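O que a gente faz com o pão que sobra? Relatório do projeto da disciplina de Alimentação e Sociedade
Orientação: prof. Sérgio Carvalho 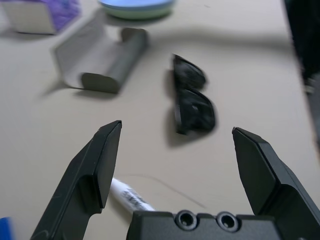
Eu escolhi o pão porque cresci em cima de uma padaria. Minha tia alugava o andar de cima e às quatro da manhã o cheiro subia pela escada, e às oito da noite eu via descer os sacos de pão que não tinham sido vendidos. Ninguém em casa achava aquilo estranho. Quando o professor pediu um tema ligado a desperdício, eu já sabia qual ia ser antes de chegar no ponto de ônibus (e depois passei uma semana inteira achando que era óbvio demais!).

A pergunta do trabalho ficou assim: o que acontece com o pão francês que não é vendido no dia, no bairro, e o que as pessoas fazem em casa com o pão amanhecido? São duas perguntas, eu sei. O professor reclamou, eu insisti, ele deixou.

Como eu fiz

Visitei 7 padarias em janeiro, sempre no fim da tarde, que é quando o dono ou a gerente consegue conversar um pouco. Levei um roteiro curto e um caderno. Não gravei ninguém, porque na primeira visita pedi para gravar e a moça do balcão ficou dura feito pão de ontem, respondendo só sim e não. Com o caderno fechado na mão a conversa foi outra.

Também passei um questionário em papel para moradores, na porta do mercadinho Iltetti e na saída da escola. Imprimi 200 folhas e voltaram 115 preenchidas. Achei ótimo, sinceramente eu esperava bem menos. Umas folhas voltaram com lista de compras no verso e uma delas com um desenho de cachorro muito bonito, que está guardado na minha pasta.

O que as padarias contaram

Quase todas disseram que não jogam pão fora. Depois de dez minutos de conversa, a resposta ia mudando. O pão que sobra vira farinha de rosca, torrada, pudim, e o resto vai embora. Na Işık, que é a mais nova do bairro e faz também uns pães redondos com gergelim, a torrada temperada vende tão bem que tem dia em que assam a mais de propósito para ter sobra. Fiquei um tempo pensando se isso ainda conta como aproveitamento. No relatório parcial eu escrevi que sim, agora acho que não sei.

A Sturnance foi a única que me mostrou um caderno de produção. A gerente anota quantas fornadas saíram e o que voltou do balcão, e me contou que a pior sobra é em dia de chuva, porque o pessoal que passa a pé na volta do trabalho corre direto para casa. Na última fornada de um dia assim podem sobrar até 100 pães. Ela diminui a massa quando vê o céu fechando de manhã, mas aí às vezes abre o sol e falta pão às seis da tarde, e freguês sem pão às seis da tarde é uma criatura terrível (palavras dela).

Perguntei sobre doação em todas. O medo de alguém passar mal e a padaria levar a culpa apareceu em quase toda conversa. Outra coisa que apareceu muito foi o transporte: quem vai buscar, a que horas, com que carro. A Sturnance chegou a combinar entregas com a Drivemer, uma empresinha de frete aqui do bairro, só que o horário do motorista não batia com o fechamento e o combinado morreu em poucas semanas. Eu tinha imaginado um problema de boa vontade e encontrei um problema de horário de carro.

O que os moradores responderam

A resposta mais comum para o pão de ontem foi chapa com manteiga. Depois veio torrada no forno, e depois rabanada, que muita gente marcou mas escreveu do lado "só no Natal". Bem poucos marcaram que jogam fora. Aqui eu preciso desconfiar dos meus próprios dados — quem é que marca "jogo fora" numa folha que tem a palavra desperdício bem grande no título? Foi erro meu. Se eu repetisse o questionário, o título seria só "Pão" e pronto.

Uma senhora me parou para explicar a sopa de pão da mãe dela: alho, azeite, coentro, água fervendo e um ovo escaldado por cima. Eu não tinha campo para isso no questionário e anotei na margem. Fiz em casa no mesmo dia, coloquei alho demais, comi tudo.

Também notei que quem mora sozinho reclama bastante do tamanho do pacote de pão de forma, e quase não reclama do pão francês, que se compra por unidade. Parece bobagem, mas para mim foi a parte mais útil das respostas, porque é uma coisa que dá para mudar.

Dificuldades

Perdi tempo com a tabulação. Fiz tudo numa planilha, troquei duas colunas de lugar e só percebi quando apareceu um monte de criança declarando que comprava pão às cinco da manhã. Refiz. Outra dificuldade foi que as padarias usam medidas diferentes: uma fala em quilos, outra em unidades, outra em "uma cesta e meia". Desisti de somar e preferi contar cada caso separado.

O que eu ainda queria fazer

Queria acompanhar uma padaria do primeiro forno até o fechamento, durante um mês inteiro, anotando junto com o tempo que fez. E queria voltar na Drivemer para perguntar se uma coleta mais tarde, passando por várias padarias na mesma viagem, ficaria viável. O professor comentou que isso já seria outro trabalho. Pode ser — mas a pasta já está aberta e tem espaço atrás do desenho do cachorro.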